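Sunier wrist camera kit for thin plastic and film
Posted Tuesday, June 27, 2023 by Tipene Hapeta
14 shares | 3 comments

I've been putting off this page for ages, mostly because the Sunier kit kept changing under me. It's settled now, so let me tell you what you get and what we learned with it.

The kit is a small camera that sits at the gripper, a bracket, a cable, and the Postovlow software (the grasp model plus the training code). It came out of a question I couldn't leave alone: can a policy learn to handle bags, wrappers and strips of plastic from the wrist view only, with no overhead camera helping out? Rigid parts are easy to love. Film folds, it shines, it hides its own edges, and it goes see-through just when you want to know where it is!

So we recorded 332 demonstrations by hand and trained two versions of the same policy. One saw the whole wrist image. The other got a crop around the fingertips, plus a very small copy of the full view for context. I was sure the full image would win — more pixels, more clues, right? 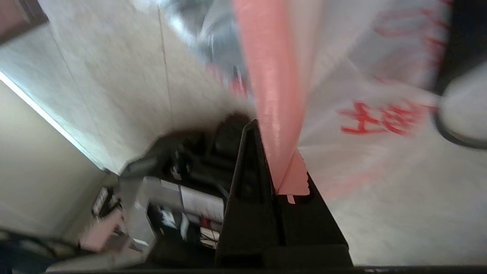 The crop did better, and by more than I expected. On our held-out film tasks it finished 53 out of every hundred tries, and the full-image version finished 45. Neither number is going on a billboard, I know. What I like is where the gap came from: nearly all of it was in the moment of closing on an edge, when the background is swinging past and the full-image policy seemed to chase it. We call the crop trick Ghiță, and it's switched on in the software by default (you can turn it off in the settings file).

A few practical things. Glossy strips still cause trouble under strong overhead light, so try a softer lamp before you retrain anything. The bracket fits the Zarunier two-finger gripper and I haven't tested it on others. Fine-tuning on your own material takes up to 14 hours on our office machine, and I usually just leave it going overnight.

The March bracket had a fussy screw on the cable side. If you have one of those, write to me and I'll mail you the new part.

Contact: Zarunier orders desk | © 2023 Zarunier | Back to top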